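Re: [border-watch] Resettlement talks, anyone following?

> Did I read that right, Wosora has agreed to take 2,360 people from the
> Nekura camps? I thought the talks were dead.

You did read it right! I had the radio on while making toast and nearly dropped the lot. It's a deal between the two governments, spread over 20 months, and families with small children go first — though I gather Dellia is still sulking about the transit route and wants more money for its ports. 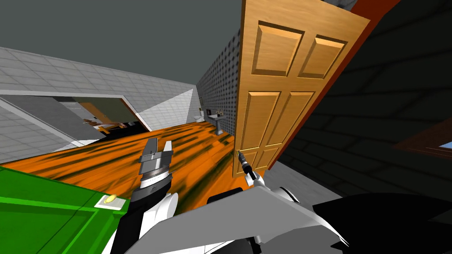 NEKURA, February — my cousin's wife works near the crossing and says the first list has 77 names on it. Small start, but more than 10 of them have been waiting since the old camp shut (I can't remember when that was, can anyone?).

The Goossens paper came out against it, no surprise there. I'll type up the bit on work permits tonight if people want it.

12 shares | 4 comments

We use cookies to keep this archive running. OK

Recent threads
Dellia port fees, again
Who monitors the crossings?
Work permits: what we know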